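Speaker notes, kitchen simulation package, review talk
Slot: 21 minutes with questions. Speak slowly. Water before start.

Opening (2 minutes)

Good morning, and thank you for staying until the last session before lunch. My name is Pejman Shahbazi. I work at Kirkent, and my group trains arm policies for household tasks. I will talk about one product, the Plulavton kitchen package, which is sold by Zarei as a yearly license. We paid for our license. Zarei has not read these notes.

Behrouz Moradi did the installation and most of the task writing. If the question is about drivers or the scheduler, please ask him. He sits near the door.

Why we looked at it

Our real test kitchen is in Stevotthorpe and we share it with two other groups. In March we had very few hours there. We needed a place to try a task before we use the real arm, and we needed it to be a kitchen with furniture, because a bare table was teaching our policy bad habits.

What is in the package

Say this part without reading the slide. The license gives 111 kitchen layouts, a set of dishes and small appliances, one arm model that can be placed on the floor or on a counter, and a tool to write tasks in plain text files. You can render from a side camera and from a camera on the wrist. Support is by e-mail only.

Go to the renders. Wait until everybody has looked.
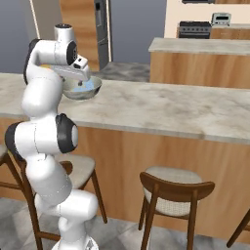 Island layout: the gripper over the gray bowl
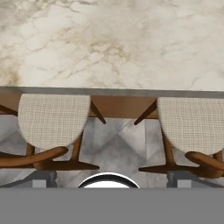
Same kitchen, view straight down on the counter edge and the stools

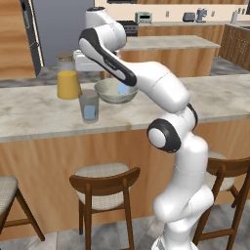

Arm over the green bowl, with the glass, the yellow cup and the cork-lid jar to the left

What we liked

The materials are good enough for our use. Stone, wood and fabric look different from each other under the same light, and a policy trained on them was less confused when we moved it to the real counter. I do not want to promise more than this. We did one transfer test, it was small, and I will show the table at the end if there is time.

The task files are easy. A new student wrote her first task in one afternoon. You name the object, the start area and the goal area, and the package does the random placement.

Resetting is fast. We ran 400 episodes overnight on one workstation and in the morning the log was complete.

What we did not like

Liquids. The package draws them as a colored volume, and they do not pour. If your task is pouring, please do not buy it for this reason. The sales page is not clear on this point, and I wrote to them about it.

Chairs and stools are fixed by default. You can make them movable, but the setting is in a second file and the manual mentions it only in the appendix. We lost around a week there.

The wrist view needs care. The default mounting lets the hand cover a big part of the picture. Behrouz changed the angle a little and it became better. Ask him for the values.

Price (if somebody asks)

I am not allowed to say our price. I can say that the academic license is much cheaper and does not include the layout editor. For us the editor was important. For a group that only needs training data, maybe it is not.

Would we renew

Yes, for one more year. After that it depends on the liquids. Pause here, then take questions.

Backup slide: transfer table. Show only if there are more than 2 minutes left.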